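Squash at the school fete – how much do we actually need?

aliki_k
Jul 26, 2026
I'm doing the drinks table at the September fete and last year's notes just say "bought too much". We're expecting 100 children. Do I go for cartons or big bottles of squash? I'd rather do squash, it's far cheaper and you can water it down for the little ones.

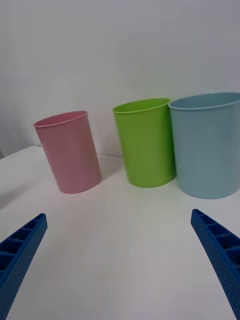
My other worry is washing up, as there's only the one sink in the hall and it's tiny. Any thoughts welcome!

Nektarios L
Squash every time. We got through 40 litres made up on a hot day, and that was with seconds.

kosmas_p
Sorry, disagree. Cartons. No spills, no queue, and whatever's left goes to the Christmas do. I spent a whole afternoon mopping once and never again.

Nektarios L
And then you're picking straws out of the grass for a week – no thanks.

vangelis_b
Could you charge a 30p deposit on cups? Ours came back like magic.

aliki_k
Ooh, I like the deposit idea. Squash it is then (sorry Kosmas). Orange or blackcurrant?

kosmas_p
Orange. Blackcurrant stains.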